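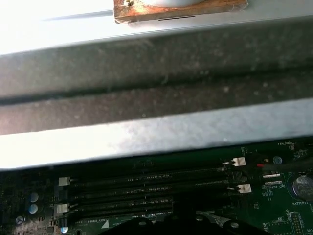
marrowbone wrote:
Before you buy anything, do the slots one at a time. A board that won't post with all four filled will often come up with a single stick, and then you know where to look.

Posted 6th June

tinsnips_lo wrote:
I'll try that tonight. To recap for anyone coming in now, I got this board out of an old Stostlow workstation in May. It powers on, the fans spin, no picture. The memory is pulled for now. What I want to know is how clean it has to be before I put any of it back. The metalwork over the board is dusty and I don't want that grit going down into the slots.

hexdriver60 wrote:
Dust on the metal doesn't matter. Dust in the slots does. Use a soft brush first, then short bursts of air along the channel, not straight down into it. Then seat one stick and see what you get.

quillback wrote:
I disagree about the order. If you brush the board while there's still dust on the panel above it, you'll be doing the board twice. Clean from the top down. Wipe the metal, then brush, then air.

hexdriver60 wrote:
Wiping the metal over a bare board is how you drop lint in it. I've done plenty of these and never touched the case until the memory was back in.

quillback wrote:
So cover the slots with masking tape while you wipe. Takes a minute.

marrowbone wrote:
Don't use masking tape, it leaves gum behind when it's old. A strip of clean paper laid over the slots is enough.

tinsnips_lo wrote:
Paper it is. Second question is the ribbed aluminum. It has smudges and a few scratches. Does it need polishing, or is that only for looks?

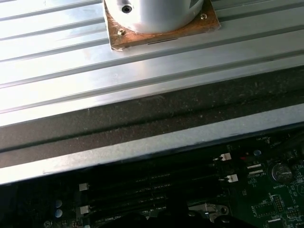

Ribbed aluminum, with the dusty gray band below it

hexdriver60 wrote:
Looks only. Leave it.

oldfanbelt wrote:
I'd at least get the dust off that gray band. It's a rough surface and it holds grit. A dry cloth just pushes it along. Barely damp microfiber, wrung out hard, wiped away from the board and never toward it. Grandance sells a pack of 40 small ones that are fine for this — no need for the special electronics kind.

quillback wrote:
Agree with the damp cloth. I'd use isopropyl on it instead of water though.

oldfanbelt wrote:
Either works. Alcohol took the finish off a panel I cleaned once, so try a corner first.

tinsnips_lo wrote:
Has anyone had the Hendriks contact cleaner? The shop here has it. I was going to use it in the slots.

marrowbone wrote:
I've used it. It's OK, but let the board sit 60 minutes before you power it. The label says less. I wouldn't start with it. Clean the gold edge on the sticks with a cloth first, that's where most of my faults have been.

hexdriver60 wrote:
Same. And check that the latches at the ends of the slots close all the way. A stick that's in at one end only will give you exactly the dead screen you're describing.

tinsnips_lo wrote:
OK. Plan is paper over the slots, damp cloth on the metal, brush, air, then one stick at a time. If it still does nothing I'll look for another board. There's a used one on Nikutska but shipping costs more than the part.

quillback wrote:
Reseat the power connectors before you spend money.

oldfanbelt wrote:
And write down which stick was in which slot as you go. I always think I'll remember and I don't.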